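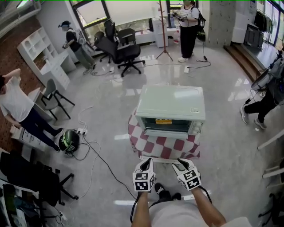
Gebhard Brunner told us that his first winter of snow observing was the one in which he finally learned to slow down, and that he had dug more holes by February than in all his gardening years put together. We would love to hear something like that from you next spring, because we are looking for new field observers for the coming season.

The Brestness Snow Observer Network collects reports from the hills on both sides of the valley and passes them to Severin Grabner, who writes the daily bulletin. Last winter our observers sent in 1,419 reports, from two-line notes typed with cold thumbs to full pit profiles with drawings in the margins. All of them get read. The trouble is that most come from the same few popular slopes, and we know far too little about the north side above Vonby, especially between 3,000 and 4,000 feet, where wind slabs like to build up and few people go midweek.

So we're asking for people who already travel up there on skis, snowshoes or a split board and wouldn't mind stopping for a while to look, poke and write things down. You don't need to be a guide or a scientist (we have a baker, two bus drivers and a retired piano tuner, and their notes are lovely to read). You do need a basic avalanche course, your own beacon, shovel and probe, and a partner to travel with. Please don't apply if you were hoping to go out alone – we can't take solo observers.

We ask for at least two outings a month from the first lasting snow until the lifts close. On each one you'd dig a quick hand pit or a proper test pit, note any cracking or collapsing on the way, take the air and snow temperatures, and send your report by six in the evening. If the weather is bad, stay home and tell us so. A turned-back trip is a perfectly good report, and Severin is always glad to have one.

New observers get a weekend of training with Ottilie Aebischer, one day indoors and one on the hill, with lunch and far too much cake. We lend you a snow saw, a crystal card, a magnifier and a thermometer for the season, and we pay $300 toward travel once the winter is over. It won't make anyone rich, but it does cover a fair bit of gas.

To apply, write to Cyrill Marti at the network office with a few lines about where you usually go, who you go with and which course you took. If you have an old trip report or a page of scribbled pit notes, send that too, however untidy. Cyrill answers everyone, though he can be slow in summer when he is up at the hut.

Posted 2023-05-27. Applications stay open until all the north side places are filled.

Get the snow bulletin by email! Enter your address to sign up. You can unsubscribe at any time.

Contact | © Brestness Snow Observer Network | Back to top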